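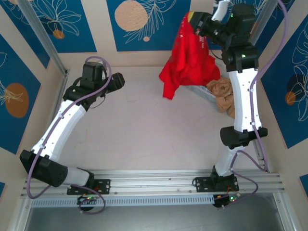 A pair of white and black robot arms mounted on an aluminum rail.

Reading time: 4 minutes

Rowbotham Skills Centre opens winter enrolment with expanded evening program

ROWBOTHAM – The Rowbotham Skills Centre has opened enrolment for its winter term, with a larger evening program, a lower fee for first-time students and a new satellite classroom in Kerkamholm. Classes begin in January. Registration is open now and will remain open until the last Saturday in December.

The winter calendar lists 124 courses across the trades, office skills, languages, food service and applied technology. Most are offered in the evening, between 6:30 p.m. and 9:15 p.m., to suit residents who work during the day or care for family members.

"People in this region have told us plainly that they want to keep learning and that they cannot give up a day's wages to do it," said Naa Osei, Executive Director of the Rowbotham Skills Centre. "The winter program moves a good share of our teaching to the hours when they are free. It also brings several of our most requested courses to Kerkamholm for the first time."

The Kerkamholm classroom occupies the ground floor of the former savings bank on Plimard Street. It will host bookkeeping, English conversation, small engine repair theory and a nine-week course in home energy basics. Practical sessions for small engine repair will continue to be held at the main building in Rowbotham, and students registered in Kerkamholm may use the centre's shuttle at no charge on those evenings.

Enrolment at the centre reached 1,586 in the fall term, the highest figure since the main building was enlarged. Waiting lists were longest in bookkeeping, residential wiring and commercial baking. Additional sections of all three have been scheduled for the winter.

Fees and financial help

A reduced fee will apply to any resident of the district who has not taken a course at the centre before. The reduction is applied at registration and does not require a separate form. Proof of address is needed.

The Skundari Bursary, which helps students with the cost of tools, textbooks and child care, will also continue. Applications are reviewed every second week through the term, and applicants are advised of the result in writing. Students who received the bursary in the fall may apply again.

"A course fee is often the smallest part of what it costs a parent to come back to school," said Wafula Mfaume, Manager of Student Services. "Boots, a set of wrenches, a sitter two nights a week: those are the expenses that make someone put it off for another year. I would encourage anyone who is unsure whether they qualify to call us before deciding against it."

Changes to the calendar

Several changes have been made following the centre's yearly review of programs:

Commercial baking will be taught in two shorter blocks, and students may register for either block on its own.
Residential wiring now includes a review evening before the final test.
English conversation is offered at four levels, up from three.
Bookkeeping students may complete up to half of their assignments from home.
The introductory upholstery course will not run this winter and is expected to return in the spring.

Damian Dudek, Head of Programs, said the review drew on written comments from students as well as meetings with local employers. "The request we heard most often was for shorter commitments," he said. "A person may be able to promise us six Tuesdays when they cannot promise us a full term. We have tried to build the calendar with that in mind, while keeping the certificate requirements the same."

How to register

Residents may register by telephone, by mail or in person at the front office in Rowbotham. The office will remain open until 8 p.m. on weekdays during the enrolment period. Registration for the Kerkamholm classes is handled through the same office. Printed calendars are available at public libraries throughout the district.

About the Rowbotham Skills Centre

The Rowbotham Skills Centre is a non-profit adult learning organization serving Rowbotham, Kerkamholm and neighbouring communities. It offers part-time courses and certificates for adults at all stages of working life.

Media contact: Tadeusz Chmielewska, Communications Office, Rowbotham Skills Centre

Contact us | © Rowbotham Skills Centre. All rights reserved. | Back to top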